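11 min read

4. The Build in the Shared Workshop

We had been looking forward to this part of the study for a long while, and it may be that we lingered over it more than was strictly wise. The two arms were set up in the Lamance workshop, a room we share with people who mend chairs and sew awnings, and the work surface was covered in black cloth that we never did manage to get flat. Our controller, Weda, was given ordinary household pieces to handle, the kind of thing a patient person puts together at the kitchen table with a cup of coffee going cold nearby.

The stool was presented seat down, legs in the air, and Weda was asked to bring one gripper to the near edge of the seat while the second arm kept clear until it was called. A light plastic seat slides easily on cloth, so the force limit on the first contact mattered a good deal to us, and we spent most of September on it.

Figure 3a. The stool on its seat, left gripper at the front edge, right gripper held off over the cloth.
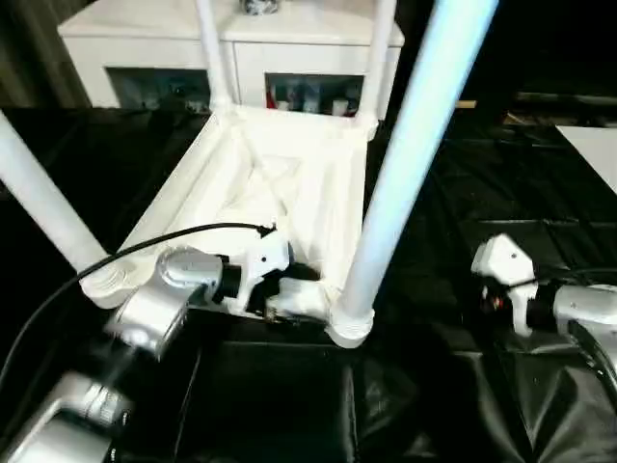 4.1 Working with both arms

Flat sheet parts gave us a different sort of trouble, and (we say this fondly) a great many evenings. A thin plate has very little to hold on to from above, so Weda plans for the two grippers to come in facing each other at the near edge. In Figure 3b the gray plate lies at a slant, partly against the rim of the white fabric bin. Each plan was limited to 900 steps, after which the arms backed away and the attempt was scored as it stood. 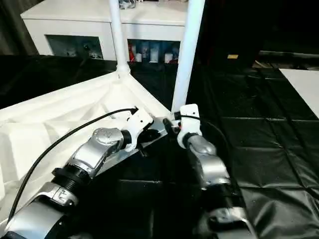
Thenmozhi Pai felt that the step limit was too kind to the planner, and that a person building at home would have given up and turned the part around long before. We think that is a fair point, and the Quintero planner, which we used for comparison, does allow turning the part.

The wrist view is a humbler source of information than we had hoped. At close range a pale surface can fill the middle of the view, as in Figure 3c, leaving a fingertip and some creased sheet to steer by.

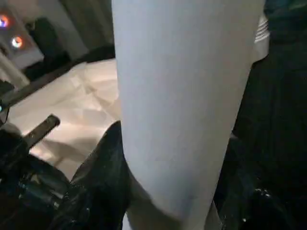
4.2 Settings kept fixed

Both arms ran the same Hinari motion settings throughout, with a pause of 2 seconds after every contact. Contact readings were logged for each attempt, and Afaf Harb went through the logs by hand, marking the places where the planner and the wrist view disagreed. Those markings are the basis for the comparison in Section 5.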